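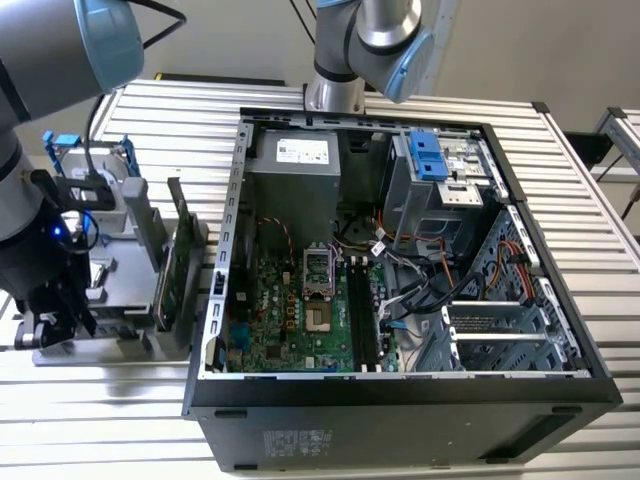
Is it worth paying for reserved seats at a small comedy night?

I've got tickets on my mind for the stand-up show at the Bultmont in June and can't decide. General admission is $30 and the reserved tables are $70 each, so for the 2 of us that's a fair bit extra. Doors are at 8. My partner hates sitting up front in case the comic picks on her (she got grilled about her job once and still brings it up!), but I'm short and can't see a thing from the back. Has anyone been lately? Is the rush for seats as bad as people reckon?
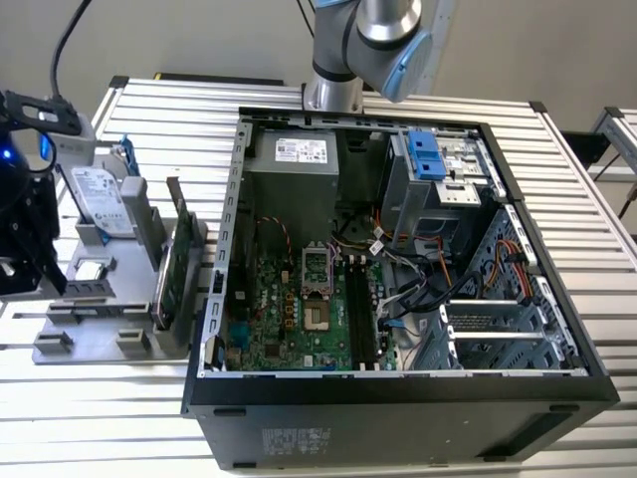
Tomoyo Hayashi
Save your money, I reckon. We went general admission for the Ninavetti show and walked straight into good seats along the side wall, and the floor slopes a bit there so you'd be right even if you're short. The MC mostly goes for the two front rows, and the reserved tables ARE the front rows, so your partner would be paying extra to get picked on. Get there a bit before doors, grab the side, and put the difference towards dinner. The noodle place next door, Yokoyama, does a quick early sitting and they're used to people running for the show.
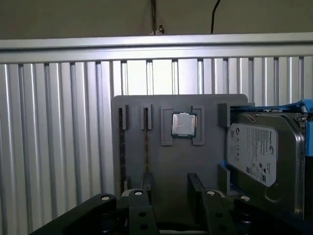 Oh, and go to the loo before the headliner comes on, as you have to walk right past the stage and they will absolutely have a go at you. My brother copped it for a full minute.

Guest
depends whos on. sold out nights get the table, otherwise dont bother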